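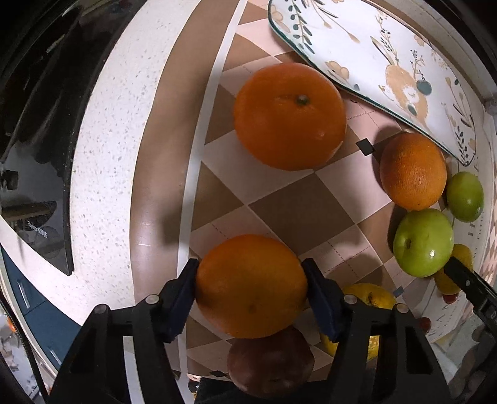 I have reached the age at which I have opinions about fruit bowls, the main one being that I don't want one. I've owned two. The first was a wide ceramic thing from Drirkley market, glazed in a blue that made everything in it look unwell, and the second was wire, and left a grid on the pears. Both ended up holding keys, a dead bicycle light and a great many takeaway menus. Meanwhile the fruit sat in its carrier bag on the worktop, sweating.

So since June I've been doing it the way Maricica Mocanu does it, which is to put the lot on the table and leave it there.

Maricica lived underneath us when I was renting in Gulard, and she kept fruit on her tablecloth the way other people keep post. You went in to return a dish and there it was, spread out across the cloth with plenty of space round each piece, and if you wanted to put the dish down you had to find somewhere else. There was a tray, but the tray was for looking at. I once moved a plum in order to put my elbow where the plum had been, and she moved it back without breaking off from what she was telling me about her sister's knees.

Her argument, as far as I could follow it, was that fruit in a bowl is fruit in a queue. You eat from the top. You buy more, and put it on the top. What's at the bottom has been there since the last government, and you only learn about it when it starts to leak. Spread everything out and you can see the whole of your situation at once. I thought this was mad for six years and then I lifted the last satsuma out of the wire bowl and found what it had been resting on.

The cloth matters more than I expected. A plain one shows every mark, and on a very busy one you lose the limes. Mine has diamonds on it, and I've found myself using them like a board game, with the oranges in one territory and the green things in another. I'm aware of how this sounds. It went through the wash at 40 with a tea towel from Chung that was not, as its label claimed, colourfast, and it has come out more or less the same, so I consider it proven.

Irina Rusu came for supper and asked if I was moving house.

Irina keeps her fruit in the fridge, all of it, including the bananas. I've raised this with her before. She says cold fruit is nicer and lasts longer, and on the second point she's right, annoyingly. Oranges in the fridge will outlive most of my enthusiasms. But a cold orange tastes of hardly anything, and it makes your teeth hurt, and by the time it has warmed up enough to be worth eating I've had toast.

What I've learnt, for anyone thinking of giving up a perfectly good table:

Citrus is the easy part. Oranges will sit out for a week or more in a cool room and simply get on with it. Turn them over now and then, as the trouble always starts underneath, with a soft patch you could put your thumb through. The thick pitted ones seem to last better than the smooth ones in our kitchen, though I've kept no records and wouldn't want to be quoted. The very big glossy ones I buy for show and then put off eating, as cutting into one feels like starting a project.

Dark fruit wants watching. Plums in particular go from doorstop to jam in an afternoon, and it's always the afternoon you're out. Press gently near the stalk. If it gives, eat it standing at the sink, that minute, and don't share.

Limes are liars. They look the same for a fortnight and then one of them turns out to be a small green stone. Buy them when you need them. I know this and still have several at any given time.

Apples I've banished to the windowsill. They give off something that hurries everything else along (ethylene, says the back of a seed packet I've been using as a bookmark), and a single one left among the plums had the whole cloth ripe by bedtime. We ate a great deal of fruit that evening, in the spirit of people bailing out a boat.

Grapes don't work at all. They roll. I've tried.

And then there's the business of actually using the table as a table. It's 95 centimetres across, which sounds generous until you've laid two places and an orchard. We now eat at one end. The laptop lives at the other, wedged up against whatever came home from the greengrocer, and I've had at least one work call during which I was plainly holding an orange for no reason. You do pick them up, that's the thing. In a bowl they were decoration. Out on the cloth they're under your hand all day and you end up eating them, and I'd guess we're getting through twice what we did.

There was an attempt to improve matters with equipment. I was sent, by a relative who means well, a tiered stand from a firm called Turkeo, some 200 grams lighter than it should have been to hold anything heavier than a biscuit. It stood up nicely until it was introduced to a grapefruit. The bottom tier is now under a geranium. I haven't told the relative, who doesn't read this, or who does and has been very good about it.

Before all this I assumed the appeal was that it looked nice, a bit like one of those paintings with a lobster. It does look nice, for about a day after shopping. By the end of the week it's a couple of lemons and a kiwi, a long way apart, like guests who've stayed on at a wedding without knowing each other. Maricica never let hers get to that stage. She shopped every morning, in a coat, in all weathers, and came back with three or four things at a time, and I suspect that was the real method and the tablecloth was only where it showed.

I don't shop every morning. I go when we've run out of milk, and I buy fruit for the person I plan to be. But I've thrown away one plum this month, and under the wire bowl it would have been a bag.

Next job is the onions. They're currently in a drawer with the candles, and both have started to smell of the other.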